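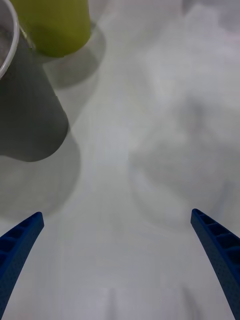 Automation & Workplace

Home | Forums | New Posts | Members | Search

Thread: Cup station at Jerkeck, what changed for us
Started by dockside_lou, November

dockside_lou
I work returns at the Jerkeck building. We had 4 people per shift sorting drinkware and now we have 2 plus the arm. The other 2 went to receiving on the same pay. Management calls it the Sarkotport project, if anyone at another building has heard the name. I want to know how it went for you, because the meetings here are all slides.

My part of it so far: I put cups and containers out on the table, the arm picks, I deal with whatever it leaves. The fingers are blue, with ribs on the inside, and they bend around the cup a little when they close. It is slower than me on a good hour and faster than me at the end of a shift.

tapegun
Same pay for now. Ask what happens to the shift differential when they move you. Receiving starts at 6 here and a guy on our line lost his night money over it.

dockside_lou
They kept the differential through the end of the year. After that it's "under review."

tapegun
Then it's gone.

m_reyland
I don't think that's fair. We had an arm put in at Veltik two years ago and I was one of the ones moved. My wrists quit hurting inside a month. I used to handle every cup twice, once to look at it and once to rack it. Now I do the looking and that's most of the job. I would not go back.

tapegun
Good for your wrists. How many people did they hire the next year?

m_reyland
None. They also didn't let anyone go. When people left they didn't fill the spot. I'm not saying it costs nothing.

palletjack77
What's the rate on it? Ours was sold to us at 215 an hour and it has never done that with mixed sizes. One size all day, sure. Put a tall one next to a short one and it slows way down.

dockside_lou
They told us 215 too. Must be the same slide. We don't hit it with mixed sizes either. When two things are standing close together I go in and spread them out, and that counts as an operator stop. The stops go on a sheet with my number on it, which I don't like.

palletjack77
That's the part I'd fight. Stops should go against the station. Over here we got it changed after the first review, but only because all 8 of us on that line signed the same letter.

fernhollow
Trainer here, different company, we run a station on the Fujimoto side of the park. Some of you are being hard on it. The stops are how they find out what needs fixing. If you quit logging them, the thing stays bad and you get blamed for the rate anyway.

tapegun
Nobody said quit logging. He said don't put his number on it.

fernhollow
OK, I read that wrong. We log by station and hour, no names. You could ask for that and it wouldn't cost them anything.

dockside_lou
I'll bring that up. Does anyone get paid more for running one? We got a half day of training and the title changed from sorter to cell operator. Rate stayed where it was.

m_reyland
We got a bump, but not until the second year, and we had to ask. Get the new job description in writing first. Ours had clearing jams and wiping down the fingers in it, and neither was in the old one.

palletjack77
Seconding the written description. Also ask who covers the table when you're on break. Ours sat idle through lunch and then the afternoon people got told to make it up.

dockside_lou
It sits here too. Talking to my lead tomorrow before the 2:00 huddle. I'll post what she says about the sheet.

Last updated: November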